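How does a robot learn to pick things up?

Have you ever dropped a pencil under your desk and fished it out again without even looking? You probably didn't think about it for a second. Your fingers just knew what to do. Robots find this sort of thing very, very hard, and at our lab in Moltgate we have spent a good long while trying to find out why, and what might help. 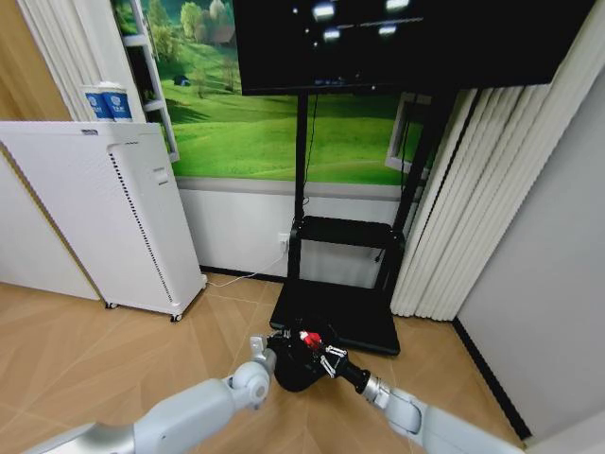
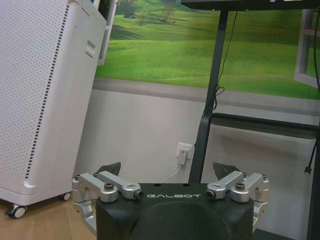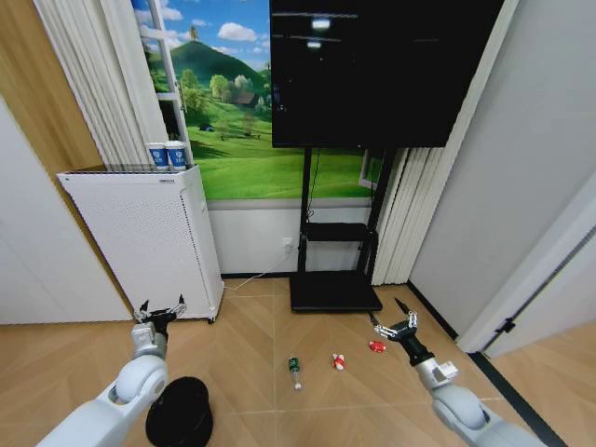
The robot at work in our practice room, with the green hills painted on the wall behind. The middle picture is the view from a camera down by one of the robot's grippers.

Let's start with eyes. You have two of them, and they both sit in your head. Our robot gets its views from more than one place. One view is from high up, so it takes in a lot of the room at once - the floor, the big screen on its stand, the tall white air purifier, and both of the robot's arms reaching out in front. That's a bit like what you see when you look down at your own hands.

Another view comes from a small camera near the gripper (a gripper is what we call a robot's hand). Imagine having an eye on your wrist! You wouldn't see much of the room, but you would get a splendid close look at whatever was near your fingertips.

Now, here is the question we wanted to answer. Does a robot really need both kinds of view, or would one do?

To find out, we had to teach it first. Robots can learn by copying, rather like you might learn to tie your shoelaces by watching a grown-up do it again and again. We collected 1000 turns at picking small things up from the floor. Each turn is a kind of lesson, and the computer looks for patterns in all of them: when the camera shows this, the arm should do that.

Then came the test, which we called the Plovberg test after the street where our researcher Montserrat Maldonado grew up, playing pick-up-sticks on the pavement. We gave the robot 600 fresh tries. For half of them it could use every camera, and for the other half it had only the view from up high.

With every camera switched on, the robot managed almost 4 tries out of every 5. With only the high view it managed fewer than half. It would often reach for the right spot and close its fingers a tiny bit too soon, or a tiny bit to one side. From up high, you see, the robot's own hand can get in the way just when it matters most.

Does that mean the high view is no use? Not a bit of it! The wrist view is lovely for the last few centimetres, but it is no good for working out where in the room to go in the first place.

Try it yourself

Put three small things on the floor, such as a rubber, a sock and a toy car. Roll a sheet of paper into a tube, close one eye and look through the tube with the other. Now try to pick each thing up. Was it harder to find them, or harder to grab them? Ask a friend to have a go and see whether they say the same.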